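Play kitchen corner opens at the Cascombe toy library

Well, it's finally open! After what felt like an endless summer of painting and sorting (and quite a lot of tea), the Cascombe toy library has its play kitchen corner, and I went along this week for a nosy with my two in tow.

If you've not been before, the toy library is the long room behind the Escobedo bakery, up the ramp and past the bike racks. You join, you borrow, you bring it back in one piece if you can manage it. The catalogue now runs to 824 toys, which is a lot of jigsaws, and until this month nearly all of them went straight out of the door. There wasn't much to play with while you were choosing. My youngest used to sit on my feet and moan.

Ursina Reisinger has been running the place since May and the kitchen was her idea from the start. She told me she wanted somewhere the children could settle down with a few good things, with the big plastic tubs kept out of the way. "They tip a tub out and walk off," she said. "Give them a potato and a basket and they're busy for ages." I can vouch for that. Mine went shopping, unpacked the shopping, sold me the shopping and then asked for it back.

The toy vegetables are my favourite part. They're a good size for small hands and they aren't all the same old shiny tomatoes you get in every set. The potato is a proper whopper, speckled and everything, and there's a long green pepper with its little stem on. Then there's the orange one. My eldest says it's corn, my youngest says it's a gourd, and Ursina says she has had both answers so often that she's stopped correcting anyone. All of it goes in the brown wicker basket at the end of a session, or that's the plan anyway.

I do like that basket. It's wide and shallow, so even the tiny ones can reach in and see what they've got, and it has a nice thick braided rim to grab hold of. We had a deep one at home for years and everything we ever wanted was at the bottom of it, usually under a shoe.

There's a black dish rack for the washing-up game too, and the white tabletop has been left nice and plain so there's room to spread out. Reto Hubmann, who did most of the painting, talked me through the colours at some length (he went through four whites, apparently, and I'm afraid I couldn't tell them apart). He also put up the pale grey pleated curtain behind, and I think it makes the whole corner feel calmer. The toaster oven sits off to the left on the black metal shelving. 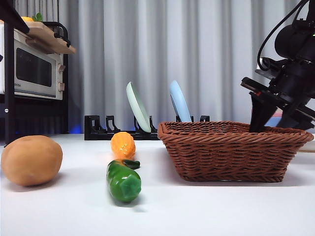 When to go and what it costs

The play kitchen is open whenever the toy library is, so mornings from 10 until noon, and there's no need to book. Playing is free. If you want to borrow toys to take home as well, family membership is £9 for the year, and you can sign up at the desk with something that shows your address.

The vegetables and the basket stay in the room, so please check pockets and pushchairs before you leave! I found the pepper in our changing bag when we'd got as far as the ramp and had to do the walk of shame back in.

Ursina is keen to hear from anyone with play food they've grown out of, particularly fruit, and small saucepans would be very welcome. Give things a good wipe first and leave them at the desk with your name on. She can't take anything with batteries or anything with bits missing, and please, no more jigsaws for now.

Next on the list is a shop counter, which the Hekis joinery has offered to make at cost. Reto has drawn it up and was already talking about whites again when we left. We'll be back next week, with empty pockets, and my eldest has written a shopping list that just says "potato".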